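Odum Solid Body Padlock

Home > Locks and Hardware > Padlocks > Odum

Product code 527
In stock, usually sent the next working day

A small gold-coloured padlock for the sort of jobs small padlocks get: the shed, the toolbox, the gym locker, the biscuit cupboard in a shared house. It comes with keys. It does not come with an app, a subscription or a cheerful voice telling you the battery is low.

We have sold padlocks at Trenditell long enough to have opinions on them, and our main one is that most people buy too much lock. A hasp held on by two rusty screws will not be saved by a lump of hardened steel the size of a grapefruit. The Odum is light, fits in a pocket and turns with a proper key. If the thing you are locking is worth more than your car, please look at the Jevano range instead, where the prices are as serious as the locks.

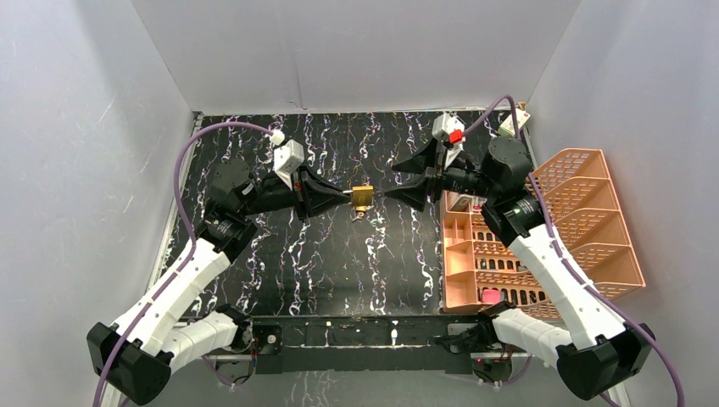 What appears to be a gold-coloured padlock, between the two grippers at the centre of the mat.

What you get

One padlock, two keys and a card sleeve with the key number printed inside. Write that number down somewhere other than the sleeve, and keep the sleeve away from the lock. We get a steady trickle of emails from people who have locked both keys in the box they were meant to open, and the key number is the first thing we ask for.

Each lock has its own key unless you order a keyed-alike set. Sets come in threes and sixes and are put together to order, so allow an extra week. Sets can't be returned once made up, so do have a think about how many gates you own.

Using it outdoors

It will live outside, though it would rather not. Under a porch or on the sheltered side of a shed it should be fine with a puff of dry graphite in spring and another before winter. Please don't use cooking oil. Someone always does, and by May it has turned to toffee. For gates by the sea, or anything that gets splashed daily, the Mathebula marine padlock is the better buy. It is uglier and costs more, and salt doesn't seem to bother it.

The finish dulls with handling. You can polish it if you like that sort of thing. We have one on the stockroom door that has gone the colour of old tea and works as well as it did on day one.

Delivery and returns

Single locks go by ordinary post in a padded envelope. Orders of six or more go by courier in a box. You have 30 days to send a single lock back, with both keys, please. A padlock returned shut and without its keys is a paperweight, and we already have plenty of those.

Customers also bought

Odum hasp and staple, small
Mathebula marine padlock
Jevano closed shackle padlock
Dry graphite, puffer bottle
Key tags, mixed colours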